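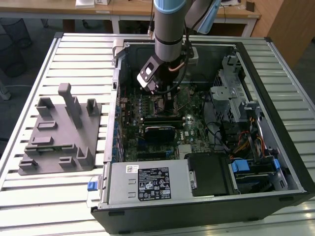
The Jar on Top of the Fridge

My sourdough starter died in December, and I took it pretty hard. I'd had it for 12 years. It came with me through three apartments, one flooded kitchen and a roommate who once tried to make pancakes with the whole jar (I caught him with the whisk in his hand). Then I went away for a few weeks, forgot to put it in the fridge, and came home to something pink. Pink is the end of the road. Out it went, jar and all.

So I was bread-less and grumpy when my friend Lacey Treloar called and asked if I wanted to come to her rye class. I didn't think I liked rye. What I knew of rye was the square stuff in plastic with the texture of a wet doormat. But Lacey's a hard person to say no to, and she'd promised soup.

The class was in the back of Pruvost, the little bakery by the canal where she works mornings, and it was taught by Birgit Brinkmann. Birgit grew up on dark bread and talks about it the way other people talk about their dogs. She had a crock of starter the size of a bucket, and when she took the cloth off, the whole room smelled like apples and beer. I was sold before we'd touched any flour.

Now, if you've only ever made wheat bread, rye is going to annoy you. It annoyed me! I kept trying to knead it. You can't knead it. It sticks to your hands, then to the faucet when you go to wash your hands, then somehow to your ear. Birgit let me struggle for a while and then handed me a wet spatula without a word. That's the tool. You stir, you scrape, you smooth the top with a wet hand and you leave it alone.

We made her everyday loaf, and I've made it most weeks since. The night before, you mix a big spoonful of starter with rye flour and warm water until it looks like mortar, cover it and go to bed. In the morning it should be puffy and cracked on top. Stir in more rye, salt, a spoon of dark syrup and a good handful of sunflower seeds that have been soaking overnight. It goes straight into a greased pan, and then you wait until you see little pinholes on the surface. Pinholes mean oven. I missed them once because I was on the phone with my sister, and the middle sank like an old mattress. We ate it anyway, with a lot of butter.

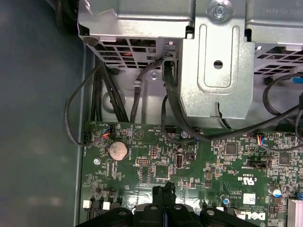 Inside the case, with the green motherboard at center.

The baking is where I had to change my habits. I start it very hot for the first 12 minutes, then turn the oven way down and let it go for another 40 or so, sometimes longer if the pan is deep. And you can't cut it when it comes out! This is torture. Birgit wraps hers in a towel and leaves it until the next day, and she says two days is better. I did a side-by-side test on a Sunday, one loaf cut warm and one that had been sitting since Friday night, and the warm one gummed up my bread knife so badly I had to soak it. The older one sliced like cheese.

Flour matters more than I expected, too. I started with a bag from the supermarket that had been on the shelf who knows how long, and my loaves were flat and kind of dusty tasting. Then Yavuz Yüksel, who was in the class with me and drives out to the mill at Godari every month or so, brought me a sack of their coarse rye. What a difference. It's darker and it smells like a hay barn, and it drinks up so much water that I thought I'd measured wrong. He and I split a big bag now. His half goes into a flatbread with onions and caraway that he won't give me the recipe for, and I've asked five times.

I should say something about toppings, because a dense slice of rye is really a plate you get to eat. Lacey goes for pickled herring and raw onion. My neighbor Régis Marty, who gets the heel of every loaf (his request), has it with cold butter and radishes and eats it standing up in my doorway. I'm a soft egg person - soft egg, flaky salt, a few chives if the pot on the windowsill is still alive. Toasted, it's also wonderful with plum jam, though it takes two trips through my toaster to get any color.

And old rye never goes to waste here. I crumble the last dry bit into a pan with brown sugar and a knob of butter, let it go crunchy, and layer it with whipped cream and stewed apples. Birgit told us her aunt used to serve that at birthdays in place of cake. I made it for my book group and there was some unladylike scraping of the bowl.

As for the starter, mine came home from class in an old mustard jar, just a tablespoon of Birgit's, and it now lives on top of the fridge where it's warm. When I travel it goes in the fridge with a note on the front door so I can't leave without checking. I've named it Jilemer, after the town on the label of the mustard. It gets fed tonight, and there's a cup of seeds soaking on the counter for tomorrow.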